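OK I promised a few of you I'd write up the Pamdale phone mast meeting, so this is going to be a long one. Get a drink.

Background if you're new. Lamitz wants to put up a new tower behind the old grain store, and the county has to sign off on the land lease before the phone company can use the license it already paid for. Last night was the public comment part. I went, I sat on a metal chair for three hours, I have opinions.

First thing, the turnout was way better than in November. They had to open the folding wall to the second room and people were still standing by the coats.

Lamitz sent two people and a projector. The projector worked. The map they put up with it was so small that a guy near me got up and walked to the screen to find his own road. (He found it. It was in the gray part. Gray means no signal. He was not thrilled.)

So the basic pitch: one tower, 62 feet shorter than the one they asked for last time, same fenced yard, same access road. They say the shorter one still covers town and most of the valley. Most of the valley is doing a lot of work in that sentence!

Usman Marwat asked the question I wanted to ask, which is what happens to the people on the far side of the ridge. Right now they get a bar or two off the old Vrabec site if they stand in the right corner of the yard. Vrabec is supposed to be shut down once the new one is on. So do they end up with less than they have now?

The answer was long and I wrote down all of it, and when I read it back this morning it was basically "we're looking at it." There could be a small repeater on the water tank. Could be. No date, no money set aside, not in the lease.

I want that in the lease. If it's in the lease they have to build it. If it's in a nice speech at a meeting, good luck to you.

Somebody also asked about the rent. The county would get 1042 dollars a month, going up a little every year. I don't know if that's good! The clerk said it's in line with what other counties get but she didn't have the list with her. I've asked for the list. Will post it when I have it.

Then Surnell. You may remember Surnell as the other company that bid for the same license block and lost. They had a lawyer there who read a letter saying the county shouldn't sign anything until their complaint about the bidding is settled. People groaned. I sort of groaned too, but I went home and read the complaint and it isn't nothing.

Their point is that the rules changed between the first round and the second. In the first round you had to show you could serve rural areas within two years. In the second round it was five. Surnell says they priced their bid on two years and Lamitz got to price on five. If that's right I'd be mad too.

Lamitz says everybody got the same notice on the same day and Surnell just didn't change their number. Also possible. I wasn't there and neither were you.

What bugs me is what it means for us. Two years is a promise I can sort of plan around. Five years is my kid being out of high school.

Selamawit Nigatu got up near the end and I wish they'd let her go first. She drives for the home nursing service, and she said there are stretches of her route where she can't call the office, can't call the patient, can't call 911. She's had to drive back down to the store to use the phone on the wall. She wasn't mad about it, she just told it, and the room went really quiet.

After that the height argument felt kind of small to me. I know some of you care a lot about the view and I'm not making fun of it, I like the view too. But I'd look at an ugly pole every morning if it meant she could make a phone call.

Couple of people brought up health stuff. The county engineer said the levels have to be measured before it's switched on and again after, and the numbers get posted at the library. I asked if they could go online too. He said he'd check. (If you know him, please bug him nicely.)
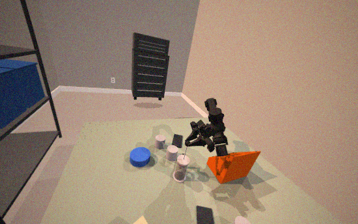
Next thing is the written comments. You can send one even if you talked at the meeting, and you can send one if you've never been to a meeting in your life. They had 53 in the box when I left. It can be two lines long, it still gets read into the file.

If you want to know what I'm putting in mine: yes to the tower, put the ridge repeater in the lease with a date on it, and keep Vrabec running until the repeater is live. I'm also asking for a penalty if they miss the date, but I've been told not to hold my breath on that one.

You don't have to agree with me! My sister doesn't, and she's sending hers in too. She thinks we should wait for the Surnell thing to get sorted out so we don't end up with a half-built tower and two companies suing each other. Fair worry. I just think we've waited long enough.

Oh, and several people have asked, no, this has nothing to do with the TV signal. Different license, different people, different mess. I'm not touching that one until after the holidays.

Comments close at the end of the month, county office, front desk, or mail it. Put your name and your road on it so they know which part of the map you're on. If your road is in the gray part, say so in the first line.

More when I get that rent list.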